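第5章　貸別荘の運営計画

この章で学ぶこと
・貸別荘における稼働率と客単価の関係
・清掃と入れ替え作業の工程設計
・予約サイトの掲載文と実際の設備との食い違いが生む費用
・所有者と運営会社の契約の型

5.1　一棟貸しという商品

前章までは、部屋数の多い宿泊施設を中心に扱ってきた。ホテルでは、ある客室に不具合が出ても、別の客室に振り替えることができる。フロントには誰かがいて、苦情はその場で受け付けられる。本章で取り上げる一棟貸しの別荘には、このどちらもない。売り物は一つの建物であり、その建物が使えなければ、その日の売上はゼロになる。

貸別荘の収入は、単純な形で表すことができる。一泊あたりの料金に、年間の販売泊数を掛けたものである。しかし、この二つの数は独立していない。料金を上げれば泊数は減り、泊数を増やそうとして一泊だけの予約を受ければ、清掃の回数が増える。清掃の費用は滞在の長さにほとんど左右されず、一回の入れ替えごとに同じように発生する。したがって、運営者がまず決めるべきことは料金ではなく、最低宿泊数である。

本章では、湖畔の町カルタウ（Kaltau）にある別荘「ルック」（Lục）を事例として用いる。所有者はロアン・ブイ、運営を受託しているのはキレロフ社（Kilerov）である。ルックは開業した年の夏、最低宿泊数を定めずに予約を受け付けた。カレンダーはよく埋まったが、秋に収支を締めてみると、清掃費と洗濯費が料金収入のかなりの部分を占めていた。翌年の4月から最低宿泊数は3泊に改められた。販売泊数は減り、手元に残る額は増えた。

この結果だけを見て、最低宿泊数は長いほどよいと考えるのは早計である。3泊の予約と3泊の予約のあいだに2泊の空きが残ると、その2泊は規則上売ることができない。実務では、こうした隙間に限って条件を緩める。予約管理ソフトの多くは隙間の自動開放に対応しているが、開放する時期を早くしすぎると、本来入るはずの長い予約を妨げることがある。ルックでは、隙間の開放は宿泊日が近づいてから担当者が手作業で行っている。

5.2　入れ替え作業

退室から次の入室までの時間を、入れ替え時間と呼ぶ。カルタウの貸別荘では、退室が午前10時、入室が午後4時という設定が多い。この6時間のあいだに、点検、清掃、寝具の交換、消耗品の補充、最終確認を終えなければならない。

工程の順序には理由がある。点検を清掃より先に行うのは、破損や紛失の記録を退室直後の状態で残すためである。清掃が済んだあとに傷が見つかった場合、それが客によるものか作業によるものか、判断が難しくなる。保証金からの差し引きをめぐる争いは、多くがこの順序の乱れから生じる。
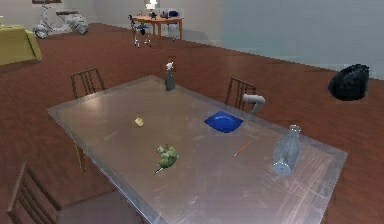 リトヴァ・ラッパライネンは、点検を先にするのはもっともだが、それを清掃員に任せるのは無理がある、と述べている。清掃員は時間で雇われており、細かく見るほど本来の仕事が遅れる。点検の時間に別の単価を付けないかぎり、記録は欄を埋めるだけのものになる、というのである。

この指摘は、委託契約を結ぶ際に考慮しておく必要がある。キレロフ社が当初用いていた契約書では、清掃一式が一つの金額にまとめられており、点検に支払われる額は読み取れなかった。現在の契約書は、点検、清掃、補充の三つを別の項目としている。合計額は以前と大きく変わらないが、どの作業を省いてはならないかが双方にとって明確になった。

寝具については、予備を何組持つかが問題になる。現場で洗濯する方式では、入れ替え時間の大半が洗濯機と乾燥機の運転に取られる。外部の業者に出す方式では、使用中の一組、洗濯に出ている一組、棚に置く一組の計3組が最低限となる。収納場所の小さい別荘では、この3組目の置き場が設計上の制約になることもある。新築の場合は、施錠できる収納を運営者用に確保するよう、図面の段階で求めておくとよい。

5.3　掲載情報と実物

予約サイトに載せる情報は、契約の一部として扱われることがある。「湖の眺望」と書かれていれば、客は居室から湖が見えるものと考える。庭の端まで歩けば見えるという意味で書いたのだとしても、その解釈は通らない場合が多い。

掲載文の作成にあたっては、次の区別が役に立つ。第一に、変わらない事実（所在地、寝室の配置、階段の有無）。第二に、季節によって変わる事実（暖房の使用期間、船着き場の利用、道路の除雪）。第三に、評価を含む表現（静か、広々とした、便利な）。苦情の原因になりやすいのは第二の種類である。運営者は夏に文章を書き、客は冬にそれを読む。

ルックでは、桟橋が使えると掲載していたが、冬のあいだ桟橋は陸に引き上げられていた。アドム・アメガシの名で予約した一行は、湖畔での催しを目的に早春に到着し、料金の一部返還を求めた。返還額は最終的に312ユーロとなった。金額としては小さいものの、やり取りには担当者の時間が数日分費やされた。その後、掲載文には季節ごとの注記が加えられている。

眺望、採光、騒音については、周囲の変化にも注意が要る。隣地の樹木は伸び、空き地には建物が建つ。掲載写真の撮影時期を記録し、現状との差を年に一度確認する作業を、年間計画に組み込んでおくべきである。
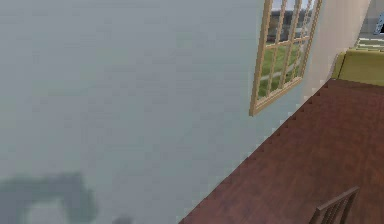

確認の時期は、繁忙期の予約が入り始める前が適している。この時期であれば、掲載内容を改めても、すでに成立した予約への影響が少ない。予約が成立したあとに設備の内容が変わった場合は、該当する客に個別に通知し、無料での取り消しを認めるかどうかを先に決めておく。通知を受け取った客の反応は一様ではなく、気にしない客もいれば、直ちに取り消す客もいる。運営者があらかじめ方針を持っていなければ、対応は担当者ごとに異なるものになる。

5.4　所有者と運営会社

別荘の所有者が自ら運営する例は、遠隔地では少ない。委託の型は大きく二つに分けられる。

一つは手数料型である。運営会社は売上の一定割合を受け取り、残りは所有者のものとなる。修繕費や光熱費は所有者が負担する。売上が伸びれば双方の取り分が増えるが、運営会社には費用を抑える動機が弱い。

もう一つは借上型である。運営会社は所有者に毎月定額を支払い、売上はすべて運営会社に入る。所有者の収入は安定する一方で、建物の傷みが早くなるおそれがある。運営会社にとっては、契約期間を超えて建物を保つ利益がないからである。このため、借上型の契約には原状回復の条項と、定期的な立ち入り検査の条項を設けるのが通例である。

ルックの契約は手数料型であるが、所有者の負担を抑える工夫がある。一件あたり2000ユーロを超える修繕には所有者の事前の承認を必要とし、それ以下のものは運営会社の判断で進めてよい。上限を低く設定しすぎると、給湯器の故障のような急ぎの修理が、所有者の返信を待つあいだ止まってしまう。繁忙期に一泊分の売上を失う損害と、承認なしに支出される額とを比べて、上限を定めるのが合理的である。

所有者自身の利用についても定めがいる。夏の最もよい時期を所有者が使えば、年間売上への影響は大きい。契約書では、利用できる期間、申し出の期限、利用後の清掃費の負担者を明記する。ブイは毎年、申し出を冬のうちに済ませることになっている。

なお、カルタウの同じ通りにある別荘「ジコ」（Ziko）は借上型で運営されている。二つの別荘は規模が近く、比較に適しているため、5.6節の演習で収支表を用いて詳しく検討する。

章のはじめの課題
1．身近な地域の一棟貸し施設を選び、最低宿泊数がどのように設定されているかを調べなさい。季節による違いがあれば、その理由を推測しなさい。
2．その施設の掲載文から、季節によって変わる事実に当たる記述を抜き出し、注記の有無を確かめなさい。
3．手数料型と借上型のそれぞれについて、暖房設備を新しくする費用を誰が負担すべきか、自分の考えを書きなさい。5.5節を読み終えたあと、その答えを見直すこと。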